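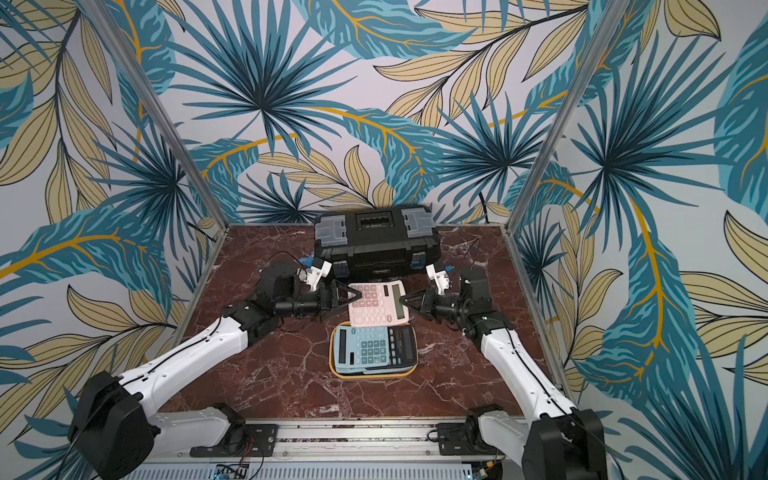

The enclosure with both arms in, palm-leaf walls up, and two calculators on the marble top.

Last updated: May
Reading time: 5 minutes

Tips for a two-arm bench enclosure

These notes come from the build Gordon Boychuk and I have been doing at the Prukgate shared workshop. They cover the box and the mounting. Catriona Morrison is writing up the software side separately.

Rail first, arms second. Fix the front rail to the bench and check it with a straightedge before any arm goes near it. Each arm sits on its own black plate, and the plate clamps to the aluminum. Leave the plate bolts finger-tight until you have swung both arms to the middle by hand with the power off. We tightened ours too early and had to take the right one off again.

Spacing. Set the bases so the two grippers can meet face to face over the center of the table. If they only meet near the front edge, you lose the back half of the work area. Mark the plate positions on the rail with a paint pen.

Cables. Run the long cable along the top of the white link and tie it at each end of the link, with a loop of slack at every joint. Bend the joint all the way both ways before you trim the tie. The small connectors above the wrist work loose first – Gediminas Laur puts a dab of hot glue on the side of each plug, and it peels off clean when you need to get in.

Wallpaper. Hang it on panels, never straight onto the frame. Cut the panel 5 mm short on each side so it slides in behind the posts. Ordinary paste bubbled on our first panel. Spray adhesive worked better, put on thin and left to go tacky. Keep the offcuts for patches. A busy print hides a patch very well.

Tabletop. A stone top is heavy, so get a second person for the lift. Metal trim around the edges saves the corners from chips. Wipe it with a damp cloth and a drop of dish soap. Vinegar will dull marble, so keep it away.

Things to practice on. Calculators are good. They are flat, light and cheap, and the pink one and the blue one are easy to tell apart on a screen. Put one in a shallow tray when you want a rim to work around. A black toolbox at the back gives you something solid to reach past.

Vent. Keep the slots along the front clear. Brush them out whenever you sweep the bench. A soft paintbrush does it.

Small parts. Dirk Schmieder keeps spare bolts for the plates in a jar marked 100, which was the count when he filled it. Top it up when it looks low, and don't mix in the longer ones from the Stivon kit. They bottom out before the plate is tight.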